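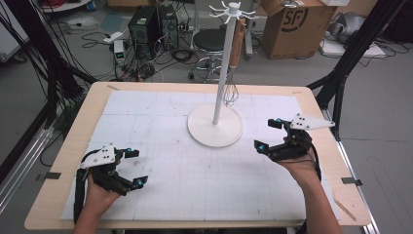 11/24/19

Minddale does not have a railway station, and the bus turns round before it gets there, so most people who visit have a reason. Mine was a letter. Henok Feyisa wrote to me in October after reading my old post about parish maps, and asked if I knew the place. I didn't. I had to look it up, and the first map I tried left it off.

It has 492 residents, one shop and a chapel that is open on request. The shop is called Givgate, after the lane it stands on, and sells stamps, paraffin and very good cheese scones. I walked the last two miles from Nimlow in light rain. The path is clear enough, apart from one field where the stile has gone and you follow the wall instead.

Henok moved there 12 years ago and has been writing down the names of the fields. He has 80 of them so far, mostly from Liam Wainwright, whose family farmed the top end. Some are plain, like Long Piece and Wet Piece. Others make no sense to either of them – there is a Parliament, which is a triangle of nettles behind the chapel.
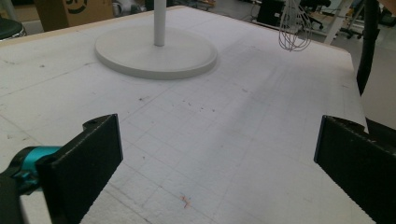
White tabletop with a faint pencil grid.

I stayed two nights and caught the early bus back. Henok says the list will go to the county archive when he has done the river side, and he would like to hear from anyone whose family left Minddale before the school closed. Write to me and I'll pass it on.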